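## Setting up the Masri clinic survey kit

I wrote this for anyone running the public health questionnaire in Parine before the local vote. The form has 16 questions and takes me one cup of coffee to set up.

1. Open the Prasex folder and pick "New round."
2. Type in your district, then load the address list. Ours has 3,648 households, so give it a minute!
3. Set the daily limit to 100 calls.

**Note:** the limit resets at midnight - I've been caught out by that more than once.

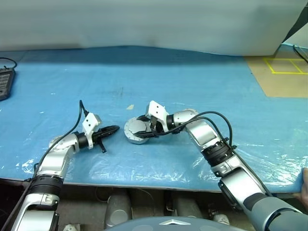 *Two silver-and-black arms over a light blue mat.*

4. Run a test call to your own phone and answer every question, even the dull ones on clinic waiting times.
5. Check that your answers show up under "Results" (mine usually land in a few seconds).

**Caution:** don't hit "Publish" yet. Tamwood's hospital question still has last December's wording, and you'll want to swap that out first. Once it's fixed, save the round and log out.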